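Subject: Re: [textile-care] Grey marks on cotton fleece after storage
Date: October 28, 2018 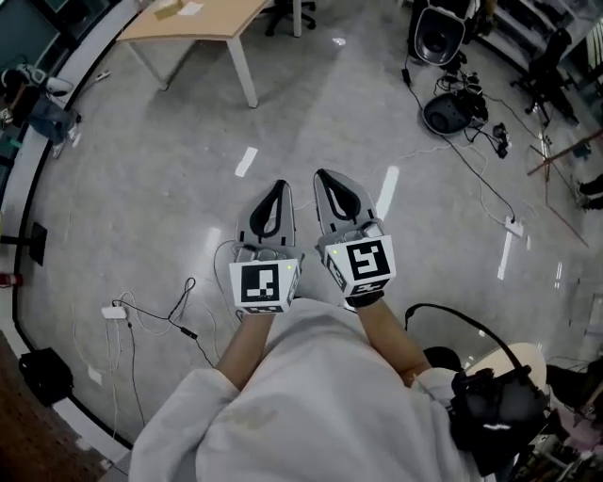 **Mairéad Tierney**
Collections care and laundering, Plilaveo; list co-moderator

Replying on list, as two people have written to me off list with versions of the same problem. The original post is quoted in part, with my answers between.

> We keep a working wardrobe of modern cotton garments, mostly undyed or off-white sweatshirts and joggers, which go out on loan and come back washed. Over the last year we have started to find dull grey patches on pieces that went into the boxes clean. They are not mould as far as we can tell. There is no smell and nothing lifts on a dry brush.

Before anything else, separate the patches into those that follow a fold and those that do not. Lay the garment out in the folds it had in the box. If the grey sits on the outside of a crease, you are looking at transfer from whatever the crease was resting against, or at abrasion. If it runs straight across the folds as though they were not there, the soil was on the garment when it was folded and has only become visible since.

The second case is the more common one in my experience, and it is nearly always a rinsing fault. Detergent left in a brushed-back fleece dries clear. It stays slightly tacky, picks up fine dust, and after some months reads as grey. The garment looks clean on the day it is packed.

> Our machine is a Dirnus front loader, domestic size. We use the cotton programme at 40 with the extra rinse off to save time.

Turn the extra rinse on. I would also look at the load. A heavy sweatshirt holds a great deal of water, and domestic programmes fix the rinse volume early in the cycle from a reading that is easily fooled by a few thick items. Three sweatshirts in a drum of that size is enough. If you have been putting in six or seven, the middle of the load is being rinsed in its own suds.

A simple check, which needs no equipment beyond a jug and a set of indicator strips:

1. Take one garment straight from the finished cycle, before it dries.
2. Put it in a clean bowl with 500 ml of deionised water and knead it for 2 minutes.
3. Wring the water back into the bowl and pour it into a clear jug.
4. Read the pH. Shake a little in a stoppered bottle and look for foam that stands longer than a few seconds.
5. Repeat with plain deionised water as a blank.

If the foam stands, you have residue. If the pH is well above the blank, you have alkali carried over from the powder, and that will yellow the cotton in time as well as greying it. Please write both numbers down against the programme and the load. It is surprising how often people run this test, change the programme, and then cannot say what they changed it from.

> We dose by the scoop that came with the powder. The water here is quite hard.

A scoop is a volume, and powder settles. I weighed scoops from the same box at the start and the end and the difference was large enough to matter. Use a kitchen scale.

Hard water complicates the picture. Too little detergent in hard water gives you redeposition: soil comes off the cuffs and hem, cannot stay suspended, and goes back down evenly over the whole garment. That also looks grey, but it is a flat, all-over grey with no edges. Your patches have edges, so I doubt this is your main trouble, but you may have both. The way to tell is to compare an inside pocket bag or the underside of a seam allowance with the body. Redeposition gets everywhere, including the seam allowance. Surface dust on residue does not.

Ask your supplier for the hardness in mg/l as calcium carbonate. Ours is just under 300 and we soften. Do not guess from the kettle.

> The boxes are lined with tissue. We changed tissue supplier in March.

I should want to know more about this. Which tissue was it before, and which is it now? Buffered tissue is fine for cotton. Cheap white tissue is sometimes filled, and the filler comes off as a fine powder under pressure. It would be pale and not grey, but it is one more thing for a tacky surface to hold. Rub a sheet between finger and thumb over black card. If it leaves a bloom on the card, stop using it.

Check the boxes too. We had one batch from Stöcker where the lids were lined with a different board from the bases. It was within specification and I have no complaint about it, but the lid board marked white cotton where the box was overfilled and the top garment pressed against it. The marks had straight edges and lined up with the lid seam. We now leave a hand's depth of clear space at the top.

> Can the existing patches be removed, or should we write the garments off?

If it is residue and dust, it will come out. Rewash without detergent first. This sounds wrong, but there is usually plenty of detergent still in the fabric. Run the longest rinse cycle the machine has, twice, and repeat the jug test. Only when the foam has gone should you wash again with a weighed dose.

Do not spot clean. I see this constantly. A spot treatment on a residue patch gives you a clean disc with a tide line round it, and then you have to wet out the whole garment anyway to lose the ring. On brushed fleece you also raise the pile locally and it will never match.

Do not use chlorine bleach. If the sweatshirts have polyester in the mix, and most do whatever the label implies, optical brighteners will have been taken up unevenly between face and back, and bleaching makes that visible. An oxygen bleach at a low dose is tolerable on plain cotton if the ribbing is the same fibre. Test on the inside of the hem.

If the patch is abrasion, it will not come out, as there is nothing to remove. The fibre surface is broken and scatters light differently. Use a loupe at ten times: soil sits between fibres, abrasion shows as short broken ends. Fronts and forearms are where I would expect to find it, being where a sweatshirt meets the edge of a bench. Mark those pieces as worn and keep them in circulation.

On drying, which you did not ask about but someone else did: line dry under cover, inside out, spread over two lines so that the weight is not all on the shoulder seams. We used a Drostel cabinet dryer for a time and it was perfectly good apart from the lint filter, which sits above the rail and drops its contents on the garments when the door is shut firmly. If you have one, empty the filter before you load, not after. Tumble drying shortens the pile and I would avoid it for anything you want to keep level in colour with the rest of a set.

Lastly, on records. What I would find most useful, if you are willing to post again, is a short table with one row per affected garment:

- fibre content from the label, and whether you believe it
- number of washes since purchase, if known
- programme, load and dose at the last wash
- tissue and box type
- position of the patch, and whether it follows a fold
- result of the jug test

Please put it in the body of the message as plain text. The archive still drops spreadsheets without warning, and the thread on zip tape from the spring is now useless for that reason.

One correction to my own earlier post on rinse aids. I wrote that citric acid in the final rinse should be dosed to bring the water to neutral. The water in the drawer and the water in the drum are different things by that stage of the cycle, so measuring the tap is no help. Dose to the liquor wrung from the garment, using the same jug method. Whoever maintains the list FAQ, please amend section 2 to match.

M. Tierney
Plilaveo

> Thanks in advance. I can send samples of the tissue if that is any help.

Yes please, two sheets of each, flat and not rolled, with the supplier's name in pencil on the corner.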